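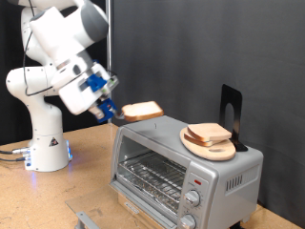
Is an extended warranty on a washing machine ever worth it?

Posted by mossyback, September 28, 2018

Bought a Weteck washer in the sales for 400 pounds and the shop has been ringing me ever since about a cover plan. It's 7 pounds a month, "cancel whenever you like". The machine already comes with two years from the maker. The man on the phone said most people regret not taking it, which I'd expect him to say. Has anyone done the sums, or had one of these plans pay out without a fight?

dunnock_lane

Do the sums yourself, they don't take long. Seven a month is 84 a year, so before the maker's cover has even ended you've paid 168 for something you mostly had anyway. By year five you've paid more than the machine cost. Read the small print as well. Mine (a Plunamia plan, on a dishwasher) left out seals, hoses, filters and "gradual deterioration" - so what's left to go wrong? I'd put the same money in a savings account and forget about it. Also, your rights against the shop don't vanish the day the maker's cover ends. They won't bring that up on the phone.

Tilly400

just get it, peace of mind. my sister had one and they came out no problem

greyferry

I'd want to know what "came out" means there. They came out to mine too, twice, and both times said they were waiting on a part. Five weeks at the launderette, none of which was covered.

I disagree a bit with dunnock_lane though. If 400 in one go would really hurt, paying monthly might suit you, even if it's poor value on paper. But look for a plan that covers several appliances at once, and ask in writing whether they repair, replace or hand you vouchers. Vouchers are the usual catch. And if you do sign up, put a note in for November to check what they're taking from your account, as mine crept up after the first few payments and the letter telling me so never arrived.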